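Sorting and Storing Empty Bottles and Clear Bags at the Workbench
Tindunthorpe Household Notes, Kitchen and Workshop section
Updated in April

Drinks bottles and clear bags are the two kinds of packaging that pile up fastest in a small kitchen or shop. Both can be reused for a limited set of jobs. Both also cause trouble when they go into a drawer or a recycling bin with something still in them. The notes below cover checking, rinsing, drying and storage.

1. Clear the bench first

Put everything on one flat surface before starting. A pale top makes drips and grit easier to find. Wipe it with a damp cloth, dry it, and keep the sorting area away from food preparation.

Stand bottles upright and lay bags flat. Separate bottles with liquid in them from bottles that are empty or nearly so. Colored drinks go nearest the sink. Red dyes mark grout, unsealed wood and light countertops, and a spill left for an hour is much harder to lift than one blotted right away.

2. Check the neck

The neck decides whether a bottle is worth keeping. Run a fingertip over the rim and feel for nicks. A nicked rim will not seal even with a new cap. Then look at the threads. Dried sugar collects at the bottom of the thread and makes the cap feel tight before it has seated.

The thin ring left under the threads after opening is the tamper band. It can stay on if the bottle is going to be refilled with water for plants or used as a scoop. For recycling, follow the local rule. Some programs want the cap screwed back on and the band left alone, others want caps in a separate container.

To remove a band, slip the tip of a blunt butter knife under it and twist outward, away from the hand holding the bottle. Side cutters are quicker. Do not use a utility knife on a curved neck.
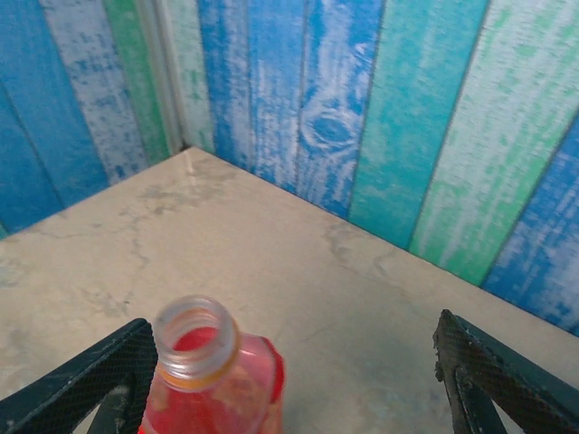 Reader Diken wrote in to say that cutting the band is wasted effort in a district that shreds and floats everything, and that a capful of liquid left in the bottom does far more harm to a batch than any ring. The point about liquid is a fair one. Empty first, and worry about the band second.

3. Rinse

Use lukewarm water. Very hot water softens thin drinks bottles and pulls the shoulder out of shape, after which the bottle leans.

Fill to one quarter, cap, shake for ten seconds, drain. Repeat once. For sticky drinks add one drop of dish soap to the first fill and none to the second. For odor, use a teaspoon of baking soda in a full bottle and leave it overnight. If the smell is still there in the morning, recycle the bottle.

Bottles that have held milk, oil or protein drinks are not worth saving.

Drain upside down on a rack or over wooden spoons standing in a jar. Leave the cap off until no beads remain on the inside wall. A capped damp bottle grows mildew in the shoulder, where a brush does not reach well.

4. Useful sizes

A 1,000 ml bottle is the most practical one to keep. It fits a door shelf, and with the base cut off it makes a serviceable funnel. A 2,000 ml bottle is good for watering and for weighting down a row cover, but it is awkward to pour with one hand when full. Small bottles are best kept for mixing plant feed or measuring out sand and grout powder.

Mark any bottle that holds something other than drinking water. Write on masking tape, wrap the tape fully around the body, and take the original label off. Never put cleaners or solvents in a drinks bottle, marked or not.

5. Clear bags

Bags need more checking than bottles – the film hides a lot. Crumbs and fine dust hold to the inside by static, and water drops hold them there even more firmly. Lift the bag by the closed end over a bin and shake it. Then hold it up against something dark or strongly colored and look through the lower half, where most of the debris ends up. 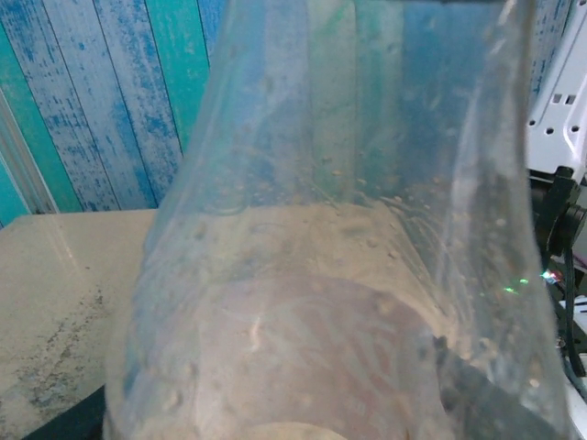

If grains are still stuck after shaking, turn the bag inside out and wipe with a barely damp microfiber cloth. Paper towel leaves lint. Work from the closed end toward the opening in single strokes, folding the cloth to a clean face each time. Do not scrub, as thin film stretches and turns cloudy.

Dry the bag inside out, hung from a clip or pulled over a tall bottle. Allow several hours. The creases dry last, particularly along the doubled edges, so open these by hand before folding.

Acceptable second uses:
Lining a small bin
Covering a paint tray between coats
Keeping dust off a tool or small appliance
Protecting a bench under glue work

Do not reuse a bag for food if it has held raw meat, fish, hardware or anything from the shop. Keep all bags away from small children.

6. Storage

Set a limit and keep to it. Two bottles of each size and one flat stack of bags is enough for most homes. Anything over that goes out with the next collection.

Fold bags in thirds lengthwise, press the air out toward the opening, and roll. Store rolls on end in a cut-down carton. Keep bottles upright, caps off, with the caps in a jar beside them. A shelf label reading 231 or any other stock number is no use to anyone six months later – write the contents in words.

Before putting bottles away, stand them together on the bench with their caps on and compare. Mismatched caps show up quickly this way. Caps from different makers often start on the thread and then jam half a turn short, so test each one: fill with water, cap it, lay it on its side on a dry paper towel for five minutes, and look for a wet spot under the neck. 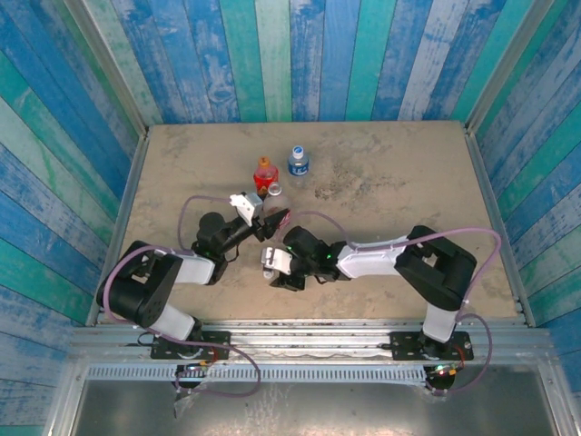
Three bottles at the back of the work surface, with orange, blue and white caps.

7. Wiping down

Finish with the surface. Blot any spill, then wipe with soapy water, then plain water, then dry. For brown marks on a beige or sand-colored top, leave a paste of baking soda and water on the spot for ten minutes and wipe off with a soft cloth. Test it in a corner first. Skip this on real marble, which should only get a pH-neutral cleaner.

Rinse the cloths and hang them separately.

Related pages: Removing label adhesive. Cutting funnels and scoops. Storing film and foil.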